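Gripper pose drift, part 3: relocalising off the ceiling

The last post ended with the Zatier pose pipeline losing track on long sequences. I have since rerun the whole set with a different feature mask, and the results are good enough to write up.

A quick recap of the problem. The hand-held gripper carries a wide-angle camera, and the policy is trained on wrist trajectories recovered from that camera alone. When the operator's hand moves close to a surface, most of the lower image is gripper body, which is static in camera coordinates. The tracker treats some of it as scene, and the estimated translation gets pulled toward zero. Iwona Czerwiński spotted this in October by plotting inlier locations over the image, and it explained most of our bad episodes.

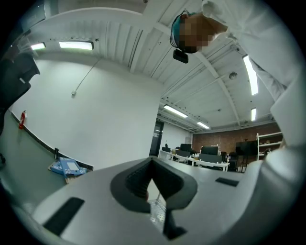 Gripper tilted well back. Ceiling lights and beams across the top of the view, housing across the bottom.

The fix has two parts. First, a fixed mask over the housing and a second one over the fingers, dilated by 8 pixels to cover the full range of finger travel. Second, a weighting term that favours features above the horizon. Ceilings are underrated for this work. Fluorescent fixtures, beams and pipes have strong edges, they stay put between sessions, and people rarely get in front of them for long. Operators are the exception – the head and sleeve can take up a fair part of the view, so we also run a person segmenter and drop whatever it returns.
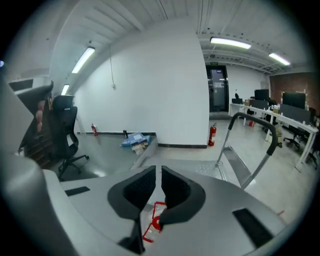
I ran both versions over 994 episodes with the same vocabulary and the same loop closure settings. An episode counts as lost if the tracker fails to relocalise within 20 frames. The old configuration lost 80 of them. With the masks and the weighting it lost almost none, and the remaining failures are all fast rotations with heavy motion blur, where I would not expect any mask to help.

Two caveats. The weighting assumes the gravity vector from the IMU is sane at startup, and on the older Reltel boards it takes a moment to settle. I now discard the opening of each recording. Also, repeated light fixtures can alias. Bożena Witkowska found a case where the map snapped over by one fixture spacing and stayed there, with a perfectly healthy inlier count. A check against the IMU-predicted translation catches it, but the threshold was tuned by hand and I don't trust it in other rooms yet.

The mask generator is in the Wara repo under tools. You will need to regenerate the finger mask if you have changed the pads. Next up is the same comparison with the lens calibration deliberately perturbed, probably Saturday if the machine is free.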